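Crabtree Standing Coat Rack, White

Item 4000-8
Page updated 2019-03-07

The Crabtree is a freestanding coat rack from Limari for hallways, spare rooms and small offices. It takes coats, hats, bags and umbrellas and needs no wall fixing. The hooks are Grilon, a hard plastic that will not mark collars or leave rust on wet fabric.

Details
Color: white
Hooks: 8
Tested load, evenly spread: 200 ounces per hook
Warranty: 5 years
Use: indoor only

Heavy winter coats should go on opposite sides of the rack. If most of what you hang is heavy, look at the Rundis, which has a wider foot and a lower row of hooks for children's jackets. The Rundis hooks also fit the Crabtree and are sold in packs of 8.

Clean with a damp cloth and mild soap. Do not use bleach or scouring pads.

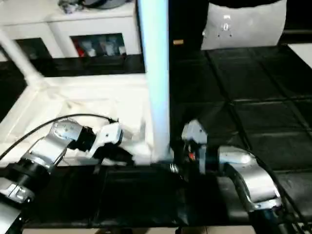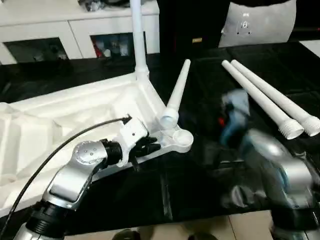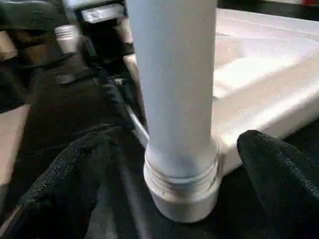
Orders placed before noon ship the same day from our own warehouse. The Crabtree goes out flat in one carton and must be put together at home. No glue is used. The pole fits into a white threaded collar, and the collar should be snug before anything is hung up. If the rack leans after a few weeks, take the coats off and tighten it again by hand. Spare collars and hooks are kept in stock and can be ordered by item number. Returns are accepted in the original carton. The gray version is sold out and is due back in June.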